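The Year I Stopped Buying Clothes (Mostly)

It started in November, with a closet rod that came down at 4 in the morning. I thought somebody had broken in. What had happened was that a rod rated for a sensible person's wardrobe had been holding up mine, and it quit.

So there I was in my socks, looking at a knee-high pile of stuff, and a fair bit of it still had the tags on. I went back to bed. But I couldn't sleep, so I got up again and started adding up what I'd paid for it all, and I stopped when I hit $4,000 because I was starting to feel a little sick.

I gave myself one rule that morning: no new clothes for a year. Socks and underwear didn't count. Secondhand didn't count either, as long as I went to the store in person and tried the thing on (this turned out to be a bigger hurdle than I expected, I really do hate a fitting room).

The first few weeks were awful. I hadn't noticed how much of my evening was just scrolling through jackets! I took the Vonby app off my phone and then looked at the Vonby site on my laptop instead, so that one fooled exactly no one. In the end I unsubscribed from every store email I had, and that helped more than anything.

Then I got bored enough to look at what I already owned. I found a wool skirt I'd forgotten. I found three gray sweaters so alike that I still mix them up. And I found out that half the things I never wore had something small wrong with them - a missing button, a hem hanging down, a zipper that stuck.
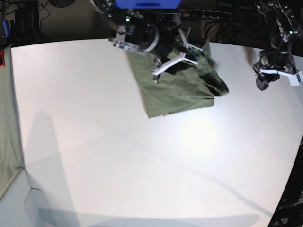

Olive green goes with nearly everything, even straight out of the pile.

I can't sew. My grandmother could make a winter coat, and I had never so much as put a button back on. Luckily there's a little repair place called Neagu two bus stops from me, squeezed in next to a bakery, and they'll do a hem while you go get a coffee. I took them one bag, then another. By spring they were showing me how to do my own buttons, I think mostly to get me out of the shop.

I did cheat once. My boots split in the rain and I bought a new pair from Sterkero, full price, and wore them home. I'd do it again. Wet feet are wet feet.

What did I save? I'd put $1,000 in my head as a goal and I beat it by $400, even with the boots and all those hems. Some of it went to a long weekend in Zasutow with my sister, where I wore the wool skirt to dinner both nights and she asked me where I'd bought it.

The year is up now and I'm allowed to shop again. I've been in one store so far. I tried on a gray sweater, looked at it for a good long while, and put it back on the shelf.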